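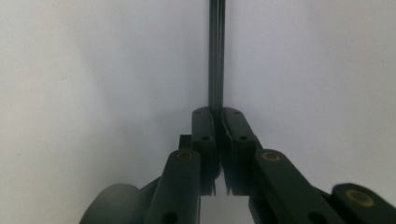 Une tige gris foncé, bien droite, devant le mur clair.

De : Melur Ong
À : liste Kercombe
Date : 25 janvier 2021
Objet : Re: Tiges fines, vos rangements ?

Bonjour Ludger, bonjour la liste,

> Le message de Ludger Lindemann disait :
> Je reprends ma maquette de gréement après deux ans de pause et je retrouve
> mes tiges en vrac dans un tiroir, toutes mélangées, la moitié tordues. Vous
> les rangez comment ? J'hésite entre des tubes et une boîte à cases. Et vous
> travaillez sur quoi ? Ma table est foncée, je n'y vois plus rien dès que le
> diamètre descend. J'avais regardé le meuble Vogler mais c'est 39 euros le
> tiroir, un peu raide pour des bouts de tige.
> Ludger

Ah, le tiroir en vrac, j'ai connu ça ! J'ai mis un hiver entier à m'en sortir, et encore, il me reste un fond de boîte à chaussures que je n'ose pas ouvrir (dedans il doit y avoir les haubans de la Vavis, paix à son âme).

Pour la surface, je te réponds tout de suite : un grand panneau blanc posé sur la table. La mienne est en bois clair, donc moins pénible que la tienne, mais même sur du clair une tige fine se confond avec les veines du bois. Sur le blanc elle se voit, et son ombre aussi, c'est d'ailleurs comme ça que je repère les tordues : je la fais rouler doucement et je regarde si l'ombre danse. Les plus longues, je les mets debout devant le mur, à hauteur des yeux, et je tourne. Une courbure qu'on ne sentait pas sous les doigts saute aux yeux.

Le rangement, maintenant. Les tubes, j'ai essayé, 6 tubes avec bouchon, étiquetés et tout. C'est très bien pour les grandes longueurs, par contre pour les chutes c'est l'enfer, il faut tout vider pour attraper celle du fond. Je garde donc les tubes pour ce qui n'est pas encore coupé, et tout le reste va dans une boîte en plastique transparent avec des séparations fines. Transparent, j'insiste, parce que mes premières boîtes Judau étaient opaques et je les ouvrais toutes avant de trouver la bonne. Je classe par diamètre et pas par longueur, les longueurs changent tout le temps de toute façon.

Côté place sur le panneau, je mets la boîte vers le haut, à gauche, et je laisse le reste dégagé pour les mains. Ça paraît bête mais avant je la mettais devant moi et je passais mon temps à la contourner avec les coudes.
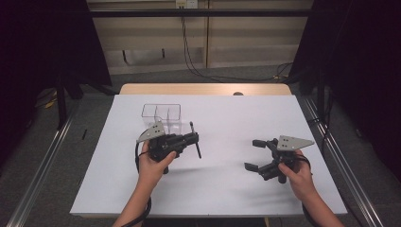

Faut-il coller les séparations de la boîte pour que les tiges les plus fines ne passent pas dessous ?

Un filet de colle blanche au pied de chaque séparation suffit, à condition de laisser sécher une nuit avant de remplir.

Pour les tordues, je ne redresse plus en dessous d'un certain diamètre, ça casse ou ça garde un petit coude. Je les coupe de part et d'autre du défaut et ça finit en cabillots. Si tu veux du neuf, on avait parlé d'une commande groupée en février, par paquets de 100. Dis-moi ce qu'il te faut !

Et envoie des nouvelles du gréement, tu en étais aux vergues, non ?

Amitiés,
Melur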